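Can a robot clear my kitchen counter yet?

I have been a little obsessed with home robots this winter, and my family has been very patient about it. It started in January when I fell down a hole of demo videos at eleven at night and didn't come up until almost two. Laundry folding, dish loading, a two-armed thing wiping a table with a cloth it had picked up by itself. I kept hitting replay on the bit where it picked up the cloth. The wiping was fine, but the pickup! Cloth is hard. It has no shape until you give it one, and the robot just went in and pinched a corner like it had done it all its life.

So I wanted to write down where I think things stand, as a regular person who reads too much about this and who also has to clean a kitchen every night. I don't work in the field. I do some tinkering at home, I own two small hobby arms (one of which works), and I have opinions.

First, the stuff that is pretty much solved. Floors. Robot vacuums are good now and I won't hear otherwise. Mine gets stuck under the same chair twice a week and I still love it. Lawns, mostly solved if your lawn is flat. And in factories and warehouses, anything where the same box comes down the same belt all day has been fine for years. I got to walk through a small packing shop last year that had a Pedar arm putting jars into cartons, and it was so smooth and so boring that after ten minutes I was watching the forklift instead. The person running the line told me it drops a jar maybe once in a long shift. I have dropped more jars than that making one batch of jam.

The reason it works is that somebody has taken all the surprise out of the room. The jars are the same jar. The light is the same light. If a carton comes in crooked there is a little metal rail that makes it straight again. All the cleverness went into the rail, and the arm just has to be on time.

Now think about a kitchen counter at the end of the day. A real one, with people living around it. 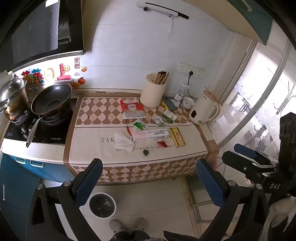
What gets me is how many different kinds of knowing go into tidying up. When I clear a counter I don't think of it as one job, but it is easily a dozen. A used tissue goes in the trash. A toothpaste box might be full, in which case it belongs in the bathroom, or empty, in which case it's recycling, and I know which by picking it up and feeling the weight. A small packet of something could be tonight's seasoning or a leftover from last week. The kettle stays where it is. The wok stays on the stove unless it's been used and cooled, and then it goes in the sink, and if it's been used and hasn't cooled I leave it alone and do something else for a bit. I do all of that while listening to a podcast.

And the tablecloth! I never see anyone bring this up, but a counter with a cloth on it is a whole different problem from a bare one. Slide something across bare stone and it slides. Slide it across cloth and the cloth comes too, along with whatever was sitting at the back. I tried this with my one working arm. I put a dish towel down, set a tea box on it and asked the arm to push the box to the left. It pushed the box, the towel bunched up, and the spoon jar behind it went over like a tree. I was delighted, I have to say. I'd have never thought of it if I hadn't seen it happen.

Then there's size and squishiness. Boxes are easy to grab, they have sides. A flat sachet lying on a cloth is miserable. There's no edge to get under, and if you press down to pinch it you press the cloth too and come up with a fold of fabric. My arm managed a flat soup sachet 3 times before I got bored, and I'm not going to tell you how many tries that took. A crumpled wrapper is easier than a flat one, which surprised me. More stuff sticking up, I suppose.

Where I've gotten excited is how people are teaching these things now. The old way was to write out every step. The newer way is to show it. Somebody does the chore for real, over and over, with a gripper in their hands, in an ordinary home, and the machine learns from those recordings. You get real counters that way, with the sauce bottle in the wrong place and the cord hanging down where you don't want it. I think that's the right road. A lab kitchen always looks like nobody has eaten in it.

I read a long write-up from a small group called Dranider that works this way. They had 581 recordings of table and counter clearing and their robot could do a decent job on counters it had seen before. On new counters it was slower and it made odd choices. It left crumpled paper alone quite often, and it once put a full sugar bowl in the bin. I've seen a teenager do that, so I'm going easy on it. They were very open about the failures, more open than most, and I came away liking them a lot.

The other one I follow is the Nusier, which is a wheeled base with a single arm on a post. It's aimed at small workshops more than homes. It sorts fasteners, hangs tools back on the wall, sweeps offcuts into a tray. The owners' forum is wonderful reading if you enjoy people being cross about drawer handles. One person there has theirs putting away 200 small parts a night in a bike shop, with all the bins labeled and the floor kept clear. In the same thread somebody else can't get theirs to open a cabinet because the handle is a loop and the gripper keeps going through it and getting stuck. Same machine!

So, can it clear my counter? If I put out 7 things, all boxes and cups, on a bare surface, with a bin on one side and a tray on the other, then yes, I think several machines could do that today, and it would take them longer than it takes me but who cares, I'd be on the couch. If you mean the counter as I find it at nine at night, then no. I'd guess it would get the easy half, and I'd come back to a row of small flat sad things and one damp tissue.

But half! I would take half. I think people talk about this as if it has to be the whole chore or it doesn't count, and I don't feel that way at all. My dishwasher doesn't load itself and I'd fight anyone who tried to take it away. If a machine could do the boxes and the cups and bring anything it wasn't sure of to one corner for me to look at, I'd make space for it tomorrow. I'd even take the cloth off.

The part I'd worry about is the stove. I don't want a first-year robot anywhere near a long-handled pan over a gas burner, and I haven't seen a good answer to that. A few of the companies just draw a no-go zone around the cooktop, same as you do for the vacuum and the dog bowl. That seems okay for now. It does mean that in a small kitchen, where the counter runs right up to the burners, a good chunk of your counter is off limits too.

Next on my list is a soft fingertip kit from Zwane, which a couple of readers have recommended for thin stuff. The pads are meant to roll an edge up before they close on it. I've ordered a set for the working arm and I'll be starting with the soup sachets, on the dish towel, with the spoon jar moved well out of the way. If you've tried them on anything flat, tell me in the comments how you set the pressure, because the instructions are one page long and most of it is about batteries.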